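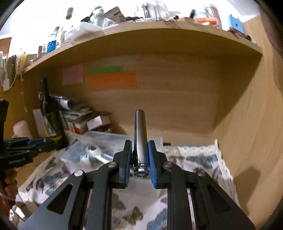 Metal rod, spring and collar between the gripper's fingers, cubby behind.

Filed under: Home & Workshop Tips > Passwords, Wi-Fi and Backups

Giving the household gadgets a security spring clean

I love this job. I know that's an odd thing to say about changing passwords, but there's something very satisfying about going round the house with a mug of tea and a notebook and finding out what's been quietly connected to the Wi-Fi for years! I do ours every February, when it's too cold to glue anything in the workshop, and it takes an afternoon if you don't get distracted by old photos (you will get distracted by old photos).

Start with a list

Walk through every room and write down anything that goes online. Telly, printer, doorbell, the speaker in the kitchen, the tablet with the cracked corner, the heating control, the old laptop you keep in the shed for cutting lists. Include things in drawers if they still hold a charge. Ours came to 35 the first time and I would have sworn it was a dozen.

Then log in to the router and compare its list of devices with yours. The names can be maddening, all letters and numbers, so switch things off one at a time and see which line disappears. Ours had an entry called "Firnau" that puzzled me for a whole evening. It was the bathroom scales! If there's one you really can't place, change the Wi-Fi password and wait to see who in the house complains.

The router itself

There are two passwords here and people mix them up all the time. One gets you on to the Wi-Fi. The other gets you into the router's own settings, and that's the one to change first if it's still the one printed on the sticker. Write the new one down and put it somewhere sensible indoors. A notebook in a kitchen drawer is fine for most homes, and far better than using the dog's name.

While you're in there:

- Look for an update button, and press it.
- Turn off remote management if you don't use it.
- Turn off WPS, the push-button joining thing.
- Switch on the guest network and give it a cheerful name.

I put all the "clever" gadgets on the guest network now, the plugs and bulbs and scales and so on, and keep the main one for computers and phones. It does mean an hour of grumbling at light bulbs. Our Clellinura plugs refused to join until I stood right next to the router with the phone, and after that they were good as gold. Check the printer before you move it, by the way. On lots of guest networks the laptop won't be able to find it.

Passwords without tears

Get a password manager. Any of the well-known ones, or the one built into your phone or browser, will be a huge step up from the same word with a different number on the end. I put it off for ages and then did the lot over a rainy weekend, 80 logins, and I can't tell you how lovely it is never to click "forgot password" at the supermarket again.

If 80 sounds horrible, do these and stop for the day:

1. Your main email
2. The bank
3. The account that runs your phone
4. Wherever your photos live

Email goes first, as every other account sends its reset links there. Turn on the second step (the code or the tap on your phone) for all of them, and print the recovery codes. Mine are in the same folder as the boiler manual.

For the one master password you do have to remember, string four or five unrelated words together. Pick them out of a book with your eyes shut if you have to. Song lyrics are tempting, but please don't.

Backups, my favourite bit

If something nasty scrambles the files on your computer, a good copy kept elsewhere is what gets you out of trouble. It'll also save you from a dropped laptop, a spilt drink or a toddler, so it's well worth doing even if you never meet a virus in your life.

My set-up is very plain. There's one copy on the computer, one on an external drive and one online. The drive gets plugged in, the backup runs, and then it's UNPLUGGED and goes back in its box. Please do that last part! A drive left connected all year can be scrambled along with everything else.

Now try getting something back. Choose a folder, restore it to the desktop and open a few of the files. When I tried this with our holiday pictures I found that 2962 had copied across perfectly and 56 hadn't copied at all, thanks to a folder name with a stray question mark in it. Ten minutes to fix, and I'd never have known.

Label the box with a bit of masking tape and the month. Pencil works better than pen on tape if you reuse it.

The shed laptop

Workshop computers are shocking for this, mine included. They're old, they're dusty, they only come on when you need a drawing, and they're always six months behind with updates. If yours is too old to be updated at all, take it off the Wi-Fi and carry the plans over on a memory stick that you use for nothing else. It'll still show you a cutting list just as well as it ever did.

Blow the dust out of the vents while you're there (laptop off, outdoors, short puffs).

Odd emails

We have a house rule that anything with "urgent" in the subject gets left until the kettle has boiled. The parcel fee, the locked account, the invoice from a firm you've never dealt with. We had one in the name of "Zerouali Deliveries" that looked really smart, with a nice logo and everything, asking for a small payment on a parcel we hadn't ordered. Go to the company's site by typing the address yourself, or ring the number on a proper bill. And tell the children and grandparents that they'll never be in trouble for asking, even if they've already clicked.

Getting rid of things

Before an old phone or tablet goes to the tip or the charity shop, sign out of everything, then do the factory reset from the settings menu. Take out the SIM and any memory card. Printers can store Wi-Fi details too, so reset those as well, and the same goes for doorbells and baby monitors. Then cross it off the list in your notebook, and have a biscuit.

Last updated: February

Bititz uses cookies to remember your settings and see which tips get read. Accept all | Manage choices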